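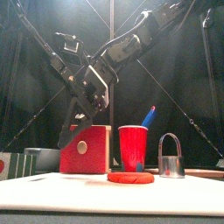 Kimonwood Red Knob Block

Filed under: Tabletop Sets > Blocks and Handling Pieces

The Kimonwood Red Knob Block is a cube-like wooden block covered in a textured red material, with a round beige knob on one face. It is supplied as a handling piece for sorting, stacking and placing work on a table. Catalogue number 733.

Construction

The body is wood. The red covering is applied to the faces and stops short at the edges, so bare wood shows along the top and one side. This is the standard finish. Edges are sanded before the covering goes on and are left unvarnished. Customers who want a sealed edge should order number 765, which has the same body and knob and two coats of clear varnish on the exposed wood.

The knob is small and fixed. It does not turn and should not be used as a pull for anything heavier than the block itself. It is set slightly off centre, which gives the face a left and a right and allows the block to be used in orientation tasks.

The covering has a light grip. It will mark if left against wet modelling dough, so discs and rolls of dough should be kept on the table surface and put back in their tub after use. Felt pen can be removed from the knob with fine abrasive paper but not from the covering.

Use with other pieces

The block works with ordinary containers and table items. A red party cup, a marker, a flat disc of dough and a small metal pail with a wire handle make a workable layout on a white table, with the block standing to one side. A white surface is recommended -- the red reads clearly against it and the bare edges are easy to find.

It can also stand close beside an upright panel. The white panel used here has a rounded corner and a slot with rounded ends near the top edge. Place the block so that the knob face is clear of the panel by at least a finger's width. If the knob is pushed against a hard edge repeatedly, the glue line will fail before the wood does. 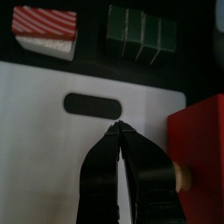
Care and storage

Wipe with a barely damp cloth and dry at once. Do not soak. Store with the knob facing up or to the side, never underneath. Blocks packed knob-down in the Holloway tray have come back with split covering at the corners.

Ordering

Sold singly or in packs of 5 or 10. Packs are one colour only. Replacement knobs are supplied with a sachet of glue -- allow a full night before handling. Trade enquiries to Heather Halliday at the Kimonwood office. Next delivery of number 765 is due in September.

Tags: wooden blocks, knob pieces, table work

Shares 5 | Comments 10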